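The Second Life of the Good Tin

Jun 29, 2022

Every family has one, and in mine it held buttons. Before the buttons it held shortbread, and before that I have no idea, since it came to my grandmother already empty from a cousin who was moving and giving things away by the armful. I can still call up the sound of that lid coming off (a soft pop and then a scrape) and the smell inside, part sugar, part thread. When I moved into my first apartment it was the only thing I asked for!

So I was an easy mark when a friend in Piltdale told me there was a monthly swap where people brought nothing but boxes. Tins, hatboxes, cigar boxes, tea caddies, lidded baskets, anything with an inside and a way of closing it. I drove 52 miles with a carton on the back seat and the windows down, and came home with a fuller carton than I left with.

The swap is run by Régis Marty, a retired upholsterer with a huge laugh and strong opinions on hinges. He started it with a trestle table and a few neighbors. Now the hall fills up by nine, and you learn quickly to eat breakfast first. The rules are simple. You bring a box, you take a box, and if somebody wants yours you have to tell them what you kept in it. That last rule is the whole fun of the morning. I heard about fishing flies, baby teeth, foreign coins, love letters (she blushed!), and a set of false eyelashes from a dance career that lasted one summer.

What I love most is what happens after, when people get their finds home and start putting them out where they can be seen. For years we hid our storage. It went under the bed or up on the closet shelf, and the pretty things on the tabletops were only there to be pretty. The swap people don't see it that way at all, and after a couple of visits I didn't either.
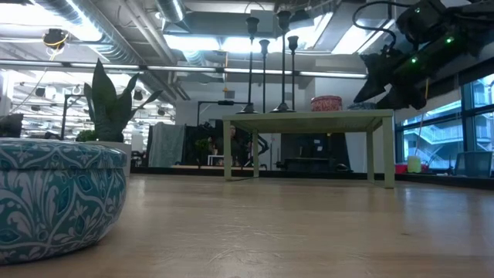
Round boxes are where I'd tell any beginner to start. They have no corners to dent, they turn easily in the hand, and they sit happily among other things without looking like a row of files. A big lidded tin with a damask pattern, all swirling teal leaves on white and pale blue, can stand right in front of a snake plant and hold its own, and a little red cylinder like a hatbox will wake up a pale green side table even when it has to share the top with four tall black candlesticks. I'm a great believer in that mix of thin and fat. Candlesticks are all stem, and a squat box near them gives your eye somewhere to rest. Try it with whatever you have, and keep moving things along until you like it.

Color took me longer. My first instinct was to match, and I spent a whole winter hunting for blue tins to go with my blue curtains. The result was dull as a dentist's waiting room. Then Régis came by for coffee, picked up an orange tea caddy from the kitchen and plunked it down in the middle of all that blue, and went back to his cake. It's still there.

As for what goes inside, big tins swallow the things you reach for once in a while: candles, wrapping ribbon, chargers, the good playing cards. Smaller boxes are for daily life. Keys, stamps, lip balm, the spare button that came with your coat. I keep matches in one near the candles and would be lost without it.

A few practical notes from the regulars. Wipe old tins with a barely damp cloth and dry them right away, inside the rim especially. Skip the scouring pad, which will take a printed pattern off faster than you'd believe. A stuck lid usually loosens if you warm it in your palms and turn it a little at a time. If the bottom is rough, stick on a circle of felt before it goes anywhere near a wood surface you care about. For paper-covered boxes, a soft dry brush is plenty, and keep them out of strong sun.

Prices outside the swap are all over the place. I've paid 2 dollars for a beauty at a church sale and walked away from a nearly identical one marked 60. Dents bother me less every year. Rust inside does bother me, and I leave those for the people who grow herbs in them.

The next swap is in August, same hall, doors open early. My grandmother's button tin is not going. I'm bringing a hexagonal one with a parrot on the lid, and yes, I'll tell you what was in it.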